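G'day, I'm Kekeli Lamptey, and I run Prallex out of two rooms above the bakery in Fladstead. We're a bookkeeping and payroll outfit for small businesses: cafés, tradies, a couple of vets and one very patient alpaca farm.

I started in February with a secondhand laptop and a client who kept his receipts in an esky (love you, mate, please keep using the app). Huw Trevor came on board the year after, when I'd worked out I couldn't do everyone's BAS and still see my kids at tea time. Huw's the payroll brain. Give him an award rate query and he's happy all arvo!

## How we work

You get a fixed monthly fee, set at the start and written down. If you've got fewer than 50 staff we can usually have payroll moved over inside a fortnight. We looked after 2,739 pay runs last financial year, and I still get a bit of a buzz when one balances first go.

We don't do audits or self-managed super. For those I'll happily send you down the road to Lewis, our sister office in Plircombe, and you won't be charged for the chat.

## Drop in

We're upstairs, door on the left, open weekdays from 8.30. Parking out the back is free for two hours – just watch the kerb, it's a high one. Ring first if you need a hand with the stairs and I'll come to you. 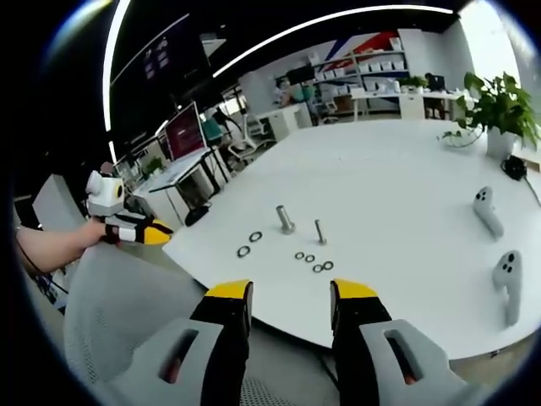
*The big white table at Prallex, Fladstead*

New clients are welcome all year, even in the last week of June. Bring your shoebox!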